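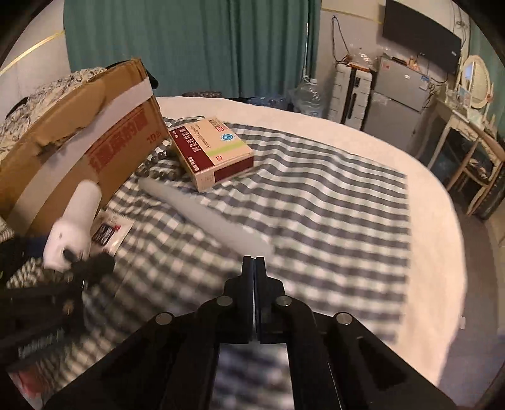 Dremidari is a log of tyre pressures and tread depths taken from ordinary cars, utes and a few vans, plus a small script that turns the log into charts you can stick on the garage wall. If you've ever looked at a worn shoulder on a front tyre and wondered how long it had been going that way, this is for you!

Last updated 30/01/2026.

## What's in it

- `readings.csv`: one row per wheel per check
- `vehicles.csv`: one row per vehicle, with tyre size and the placard pressures
- `rotations.csv`: when wheels were swapped, and from where to where
- `plot.py`: makes the charts
- `notes/`: free text from the owners (the best part, go and read it)

There are 27 vehicles and over 300 checks so far. Most come from Ilside and the farms out toward Hurnthorpe, so there's a lot of gravel in here. City driving is thin on the ground and we'd love more of it.

## Columns in `readings.csv`

| Column | Meaning |
|---|---|
| `vehicle` | short code, matches `vehicles.csv` |
| `wheel` | FL, FR, RL, RR or SP for the spare |
| `kpa` | cold pressure before any air was added |
| `kpa_after` | pressure after topping up, blank if left alone |
| `tread_in`, `tread_mid`, `tread_out` | depth in mm at inner, middle and outer grooves |
| `odo` | odometer in km |
| `load` | empty, normal, heavy or towing |
| `air_temp` | outside temperature in °C, if the owner wrote it down |

Please don't skip the spare. Some of the most interesting rows are spares that had been forgotten for years.

## How readings are taken

1. Park on level ground and let the car stand for three hours. Overnight is even better.
2. Read all the wheels first, spare included, before touching the air hose.
3. Measure tread at the same spot on the tyre each time. A dab of paint pen on the sidewall makes this dead easy.
4. Write down the load the car has been carrying that week, even if the tray is empty when you check.
5. Check again after 60 days, or sooner if you've done a big trip.

Hot readings are welcome too, but they go in the notes and stay out of the CSV. We mixed them in at the start and it took Vaughn Mbeki most of May to pull them apart again. Sorry, Vaughn.

## Running the charts

You need Python with pandas and matplotlib installed.

```
python plot.py --vehicle ferreira
python plot.py --vehicle ferreira --wheel FL --tread
```

The `ferreira` ute is a great one to start with. It tows a horse float, it has a slow leak on the rear left, and you can see the wheel alignment job as a lovely clean bend in the front tread lines. I had that chart open for a whole evening.

Charts follow the tyre through rotations, so a line keeps its colour when the wheel changes corner. Use `--by-corner` if you want it the other way.

## Known problems

- Gauges differ. A few owners share one good gauge, and the rest use whatever lives in the glovebox. The `gauge` column in `vehicles.csv` tells you which.
- Tread depths from coin checks were dropped. They're still in the notes.
- `air_temp` is patchy over winter.
- Dual rear wheels aren't handled yet. The script just stops with an error.

Nothing in the log is advice about your own car. Use the pressures on your tyre placard, and see a tyre shop about cuts, bulges or anything that worries you.

## Adding your car

Open a pull request with your rows, or send a photo of your notebook page to Rafferty Rosenthal and he'll type it in. Messy handwriting is fine. Leave out your number plate and use a code you like.

## Licence

CC BY 4.0 for the data, MIT for the script. If you make a chart out of it, please show us!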